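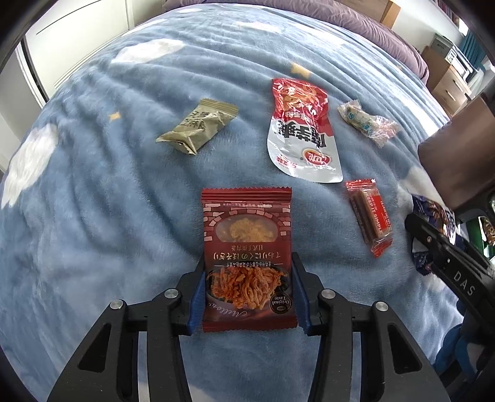
Yolandi Mahlangu wrote in after the June post to say that my numbers for resealed packets made no sense to her, and that a clip is a clip. She keeps everything in the original bags, folds the tops over twice and has never had a stale cracker. She lives somewhere dry. I live in Mottram, where the kitchen hygrometer has not gone under 60 percent since spring, and I think that covers most of the disagreement.

Her second point was better. She asked whether I had weighed the packets before opening or only after. Only after, which was a mistake. A printed net weight is a minimum or an average depending on where the thing was packed, so it is no use as a baseline. I have redone the test with a proper starting weight for each sample.

Setup, for those who skipped the last one. Plain crackers, 200 grams per sample, on a scale that reads to a tenth of a gram. Three storage methods: top folded and clipped, top folded and taped, and contents moved to a Plirnard jar with the rubber gasket. All of them sat on the same shelf away from the stove. I weighed each one at breakfast for 20 days and wrote the figure on a card. Crackers pick up water from the air and gain weight, so the gain is a fair stand-in for staleness up to the point where you can taste it.

Results. The clipped bag gained the most, with nearly all of it in the first week. The taped bag started slower and caught up, because the tape lets go of the film once it has been lifted a few times. The jar barely moved. I opened every sample once a day for the same count of ten, so the jar was not getting an easy ride. 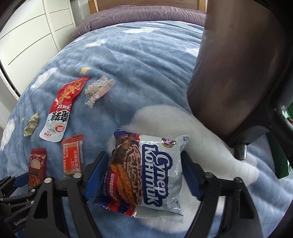

Biscuit packet, sealed at both ends.

The factory seal is a different matter. Unopened packets showed no change I could measure over the same period, and I would not expect one. Metallized film passes very little water vapor compared with plain plastic film, and a crimped heat seal is a wide bond. A fold is only two surfaces lying near each other. If you want to keep snacks for a long time, buy small packets and leave them shut.

Cost came up too. Ashley Kershaw priced the jars at Hadiso and thought they were steep for what they are. Agreed, but a gasket can be replaced for very little and the glass lasts. I have two that came with the house. One has a chip on the rim and still seals, as long as the gasket is turned so the thick part sits over the chip.

Things I have not tested: desiccant sachets, vacuum bags, the freezer. The freezer is probably the best of them for nuts, where the problem is the fat going off and water hardly matters. I have no way to weigh rancidity, so that one would have to be done by taste.

The cards are in the drawer if anyone wants the daily figures typed up.

Posted July 2024 under Pantry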